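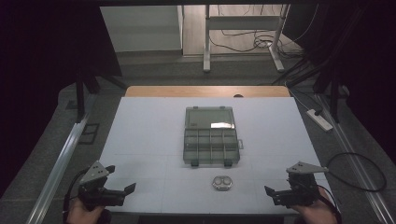
**Figure 2.** An open compartment organizer, two rows of five cells, with a contact lens case in front of it.

### 3.2 Small containers and where they end up

Of all the household things we asked people about, the small lidded container gave us the richest material by far. We had expected kitchen drawers to take up most of the interviews. Instead, people kept coming back to pill boxes, bead boxes, screw-top jars and the little cases that hold lenses or earplugs, and they had a great deal to say about them!

Figure 2 pairs two objects that came up again and again. The organizer is a shallow box of translucent gray plastic with a hinged lid and thin walls between the cells. The lens case is a small metallic one with two round screw caps side by side. Both split their insides into separate spaces, but they ask for very different habits. With the lid of the organizer folded back, every cell is open at once, and a person can sort by eye. The lens case keeps its two wells apart, each under its own cap, so one side can stay closed while the other is in use.

Participants (25 households, visited at home in November) were asked to empty their small containers onto a table and put everything back the way they liked it. Jae-hoon Jeon and Na-rae Song took notes independently and compared them afterward. Sessions ran roughly 40 minutes, and several went over because people became so absorbed in re-sorting their own things.

We were delighted by how personal the grids turned out to be. One participant in the Norno neighborhood filled her cells by color, then changed her mind halfway and went by how often she reached for each item. Another left the whole back row empty "for whatever turns up next." Empty cells were common, and people defended them. This fits what Okonkwo calls *held space*, room set aside on purpose in an otherwise full container, and we use the term in that sense from here on.

Containers that did not fit inside any cell raised a different question. A lens case is itself a container, and it is usually too bulky for a narrow compartment. Most people stood such items beside the organizer, near the front edge of the table, and treated the two as a set. When Ha-neul Um asked where the pair would go at the end of the day, the answers split between a bathroom shelf and a bag by the door. Two people said both, depending on travel.

Lids deserve a note of their own. A lid that opens fully and lies flat doubles the space the box takes up on the table, and in smaller homes this mattered a lot. Some participants worked with the lid half raised against a wall. Others used the flat lid as a tray for items still waiting for a cell, a habit we came to love watching and which we return to in Section 4.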